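How a House Gets Its Shape
A building explainer for readers aged 8 to 12
By Kalliopi Konstantinidis

Before a house is built, somebody has to draw it. The drawings are called plans, and a floor plan is the one most people have seen. It shows the house as if the roof had been lifted off and you were looking straight down into the rooms.

Walls are drawn as thick lines. A door is a thin line with a curve beside it, and the curve shows which way the door swings. Windows are thin double lines set into the walls. Stairs look like a ladder lying flat, often with an arrow that says UP.

What is scale?

A real house won't fit on a sheet of paper, so everything on the plan is drawn smaller by the same amount. This is called scale. On many house plans the scale is 1:100. That means one centimetre on the paper stands for 100 centimetres, or one metre, in the real house. If a bedroom is four centimetres long on the plan, the real bedroom will be four metres long.

A plan drawn at 1:200 fits more onto the page, but everything comes out half as big. It is handy for showing the whole block of land with the driveway, the shed and the trees.

Builders in Australia write most measurements in millimetres. There are 1,000 millimetres in a metre. A wall marked 1,805 is 1.805 metres long, a little longer than a tall adult lying down. A gap marked 847 is less than a metre. Using millimetres means there are no decimal points to lose.

Who draws the plans?

Lefteris Xenos draws houses for a small firm called Kornix. He starts by asking the family questions. How many people will live there? Does anyone use a wheelchair? Do they cook a lot? Does someone work at night and sleep in the day?

Next he visits the land. He wants to know where north is, where the wind comes from and how steep the ground is. Then he makes rough sketches. The first house he drew for a family in Stustton went through nine sketches before they settled on one. In the second sketch the laundry was beside the baby's room, and the family asked for it to be moved.

Where does the sun go?

In Australia the winter sun sits low in the northern sky. Big windows on the north side let it shine into the house and warm the floor. In summer the sun is much higher, so a roof that sticks out past the wall can shade the same windows. The part that sticks out is called the eave.

The west side gets hot in the late afternoon. Designers often put the garage, the bathroom or the laundry there and keep the windows small.

Roofs

A gable roof has two sloping sides that meet at the top, like an open book turned face down. A hip roof slopes on all four sides. A skillion roof is one flat piece on a tilt. The long line along the top of a gable or hip roof is called the ridge. Rain runs down the slope into the gutters, then through downpipes to a drain or a tank.

You can make all three roofs with paper. A gable takes one fold across the middle. A hip roof is harder and needs some cutting and tape.
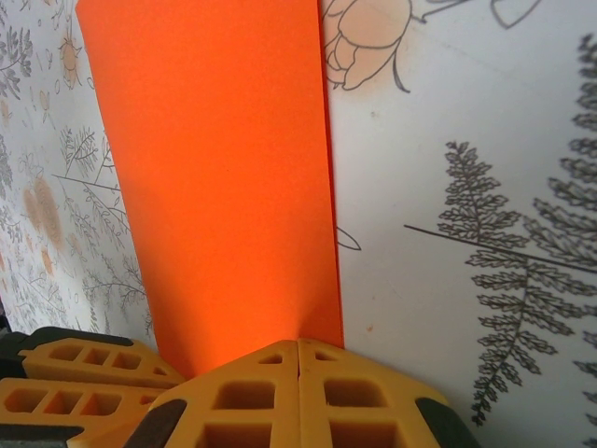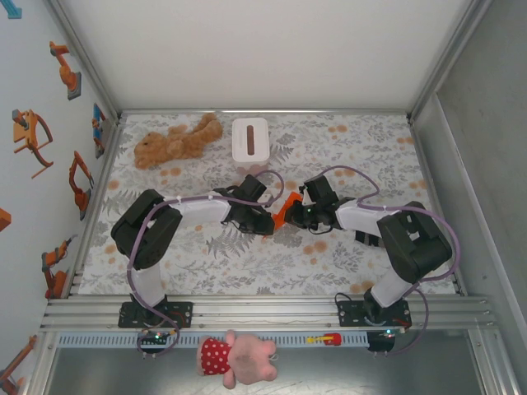
Orange paper, folded and curled over

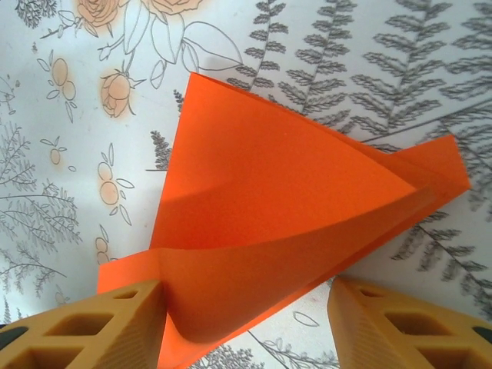 Once the roof is chosen, the designer draws the house from the outside. These drawings are called elevations, and there is usually one for each side. An elevation shows how high the walls are, how steep the roof is and where the windows sit. A window on the floor plan should be in the same spot on the elevation. If it isn't, one of the drawings has to be fixed.

The plans then go to be checked against the building rules. The rules cover things such as how strong the floor must be, how close the house can stand to the fence and where the smoke alarms go. When the plans have been approved, the builder can begin.

Try it yourself

Measure your bedroom with a tape measure and draw it at a scale of 1:100 on grid paper. Mark the door and the windows. Cut out small pieces of paper for your bed and desk at the same scale, then slide them around the plan. Check that the door can still swing open.

Words to know

Eave: the part of a roof that sticks out past the wall.
Elevation: a drawing of one side of a building.
Ridge: the line along the top of a roof.
Scale: how much smaller the drawing is than the real thing.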